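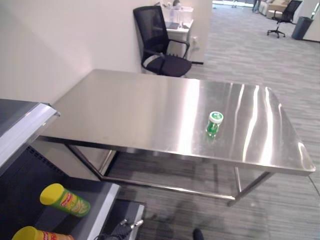 Nanthorpe 二层陈列间 家具与地面安全检查表（含批注）

使用单位：Jollgate
检查日期：2018年8月7日
检查类型：例行检查
上次检查：6月
检查范围：不锈钢台、带孔背板货架、网背办公椅、地面、电源与线缆、通道
不在范围内：空调、消防主机、门禁，这几项由 Nanthorpe 物业单独出表

填表说明
结果一栏只写“合格”“整改”“观察”“未查”四种。写“整改”的必须有批注和期限，写“观察”的要在下次检查时优先复看。批注可以写长，不要只写“见现场”。6月那张表有四处批注只有两个字，复查时对不上是哪一件家具，这次都按新编号重新写。

编号规则：T 为台，S 为架，C 为椅，F 为地面，E 为电，P 为通道。

一、不锈钢台（T）

T1 台面是否平整，有无凹坑、翘起
结果：合格
批注：用直尺横放、竖放各查一遍，未发现凹坑。台面反光很强，灯光在上面拉成长条，直着看容易漏掉细划痕，检查时要换到侧面低头看。靠里侧有两道浅划痕，指甲刮不住，不处理。

T2 台边是否有毛刺、卷口
结果：合格
批注：台边是向下折的圆边，戴棉线手套沿四边走一圈，没有挂线。四个角里右前角最容易碰到人，单独摸过，不割手。6月有人提出要装防撞角，考虑到折边本身是圆的，这次不列入整改。以后如果通道改到台前，再重新评。

T3 台腿及下部横档是否松动
结果：观察
批注：台腿是细方腿，下面有一圈横档，没有下层板。推台面一侧，靠墙的一条腿有轻微晃动，把调节脚拧出半圈之后不晃了。下次检查先看这条腿。请不要把横档当脚踏，也不要在横档上搁木板临时放东西，上次搁的那块已经撤掉。

T4 台面高度是否与登记一致
结果：合格
批注：登记高度900毫米，实测一致。T3 调脚之后又量了一遍，没有变化。

T5 台面上的物品
结果：合格
批注：台上放着一个绿色的小圆罐，白盖，像是口香糖罐。按规定，台面在布置前后应当清空，这类小物件随手放上去问题不大，但容易被碰倒滚落，下班前收走。不记整改，口头提醒即可。如果里面确是食品，请放到茶水间，不要和陈列用的样品混在一起，月底清点的时候已经混过一次。

T6 清洁用品是否会造成打滑或腐蚀
结果：合格
批注：清洁柜里现用的是 Clistari 中性清洁液，标签完整，瓶盖能拧紧。含氯的那一瓶已经挪到楼下，不要再拿上来擦台面。擦完用干布收一遍水，尤其是折边下沿，那里会存水，水滴到地面上看不出来。

二、带孔背板货架（S）

S1 架体是否与墙面或相邻架体固定
结果：合格
批注：背板是黑色带孔的金属板，深灰架体，浅灰层板。逐个检查连接处，螺丝齐全。手推上沿不晃。

S2 层板挂扣是否全部入槽
结果：整改
批注：从下往上数第二层，右侧挂扣只进去一半，手压层板会响。现场已敲到位，但挂扣有些变形，需要更换。备件请用同一型号，不要拿 Shim 那批旧架上的挂扣代替，齿距不一样，看着挂上了，加重以后会脱。
期限：下一次上货之前。

S3 层板负载是否在标注范围之内
结果：合格
批注：每组标注上限200公斤。目前陈列的都是轻东西，离上限很远。标注贴纸有一处起角，已压平。贴纸不要贴在价签条上，上次补货的时候连着价签一起撕掉了。

S4 罐装食品的摆放
结果：整改
批注：下层有一个绿色零食罐横躺着，黄色盖子，斜在层板上；再往下还有一个黄盖的罐子，也是躺着放的。圆罐躺放会滚，一旦滚到地上，来往的人踩到就会摔。要求一律竖放，盖子朝上，竖不下的换一层。确实要躺放展示的，前沿加挡条，挡条高度要能挡住罐身，不能只用价签条凑合。
期限：当天。
补充：这一条6月已经写过。当时改了，后来又恢复原样。建议把摆放要求贴到货架侧面，写大一点。

S5 架体上沿及装饰条
结果：合格
批注：上沿是斜面，浅色饰条贴得牢，没有翘头。斜面上不要放东西，文件夹、胶带、手机都不行。

S6 层板边缘是否锋利
结果：合格
批注：手套检查，无毛刺。最下面一层的前沿位置低，蹲下取货时膝盖会碰到，请继续保留现有的圆边。

三、网背办公椅（C）

C1 椅背网布有无破损
结果：合格
批注：黑色网布，整块检查，没有脱线。

C2 气杆和底盘
结果：合格
批注：坐下、站起各试几次，高度没有自己往下掉。底盘螺丝紧固。升降手柄有点涩，不影响使用。

C3 扶手
结果：观察
批注：左扶手有轻微间隙，螺丝已拧紧，拧完仍能感觉到一点。下次复看，间隙变大就停用。

C4 停放位置
结果：合格
批注：椅子停在台后靠墙一侧，贴近台边，没有占用主通道。注意椅面要朝台子收进去。现在有点偏着放，不碍事，但从后面侧身过的人会碰到扶手。
禁止站在椅子上取高处物品。要登高用梯凳，梯凳在仓库门后，用完放回原处。

四、地面（F）

F1 地面有无积水、油渍、碎屑
结果：合格
批注：灰色地面，水渍不明显，检查时借窗边的光斜着看。台子与货架之间走了两遍，脚下不滑。

F2 地面接缝
结果：观察
批注：接缝是一条深色的直线，斜看比正看清楚。用直尺横跨接缝量，两侧没有能绊脚的高差。缝里有细灰，吸尘后再看，缝宽均匀，没有开裂。推车的轮子要能顺着压过去，不要在缝上急转。

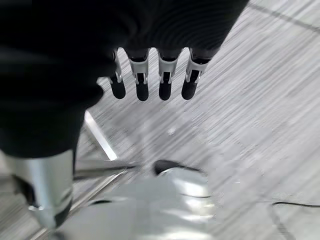 量接缝时直尺要放平，两端各压一下再读数，单手按住中间读出来的数偏小。6月那次就是这样，读数和这次差得多，重新量过才知道是手法问题，不是地面沉了。今后统一按两端压平的方法来，在表上注明量的是哪一段，从门口往里编段号。
接缝两边各清出20厘米再量，灰不扫干净直尺会被垫起来。
如果哪一段出现翘边，先放警示牌，再报 Nanthorpe 物业，不要自己用胶带贴。胶带起边以后更容易绊人，撕下来还会留胶，沾灰发黑。

F3 地面表面状况
结果：合格
批注：没有鼓包，没有破口。家具脚下垫片齐全。移动台子必须两人抬，不得拖行。

F4 地面清洁频次
结果：合格
批注：清洁记录连续，没有缺页。湿拖之后要求等30分钟再放行，记录上只有开始时间，请补一栏放行时间，由当班的人填写。

五、电源与线缆（E）

E1 线缆是否裸放
结果：整改
批注：货架最下层边上搁着一根黑色线缆，插头露在外面，金属头朝上。没有看到线卡。请查清是哪件设备的线，有用的沿架体走线并固定，没有用的收回线盒。金属头朝外会刮到伸手取货的人，也容易被罐子压住。
期限：三天内。
注意：处理之前先确认另一头没有接电，不要直接拽。

E2 插座面板
结果：合格
批注：墙面插座逐个看过，面板不松，无发黑。测试仪显示接线正常。

E3 插线板
结果：未查
批注：有一块插线板压在仓库的箱子后面，当天没有搬开，下次补查。箱子请提前移走。

E4 照明
结果：合格
批注：灯全部亮，没有闪烁。不锈钢台反光较强，站在门口看有些刺眼，长时间在台前工作的人如有不适，可申请把那一路灯调暗，不要自行拧灯管。

六、通道（P）

P1 主通道宽度
结果：合格
批注：从门口到台前按登记路线量，最窄处在货架斜边和台角之间，满足登记值。该处不得临时堆箱，早上收货时也不行。

P2 出口标识
结果：合格
批注：标识清楚，没有被挂画或海报挡住。

P3 台下空间
结果：合格
批注：台下没有层板，地面能一眼看到底，保持现状。不要往台下塞纸箱或垃圾桶，清洁时拖把要能伸进去。

七、整改汇总

S2 层板挂扣更换 期限：下次上货之前 负责：陈列组
S4 罐装食品竖放，补挡条 期限：当天 负责：当班
E1 裸放线缆归位 期限：三天内 负责：设备组

八、观察项，下次优先复看

T3 靠墙台腿的调节脚
C3 左扶手间隙
F2 接缝，按段号逐段量

九、未查项

E3 仓库插线板，下次补查，查完在本表后另附一页

十、其他批注

1. 挂扣备件下单时请把型号抄全，只写“货架挂扣”供应商会按 Shim 旧款发货，退换要多花一周。
2. 手套、直尺、插座测试仪用完放回检查箱。这次打开箱子，直尺不在里面，后来在陈列组抽屉里找到。
3. 检查时如果有人正在台前工作，先查货架和椅子，把台面留到最后，不要让人把手里的活停下来等。
4. 本表一式两份，一份留 Jollgate 办公室，一份交 Nanthorpe 物业前台。电子版按编号存，文件名里写楼层和房间，不写检查人。
5. 整改完成后在汇总行后面签字并写时间，光打勾不算。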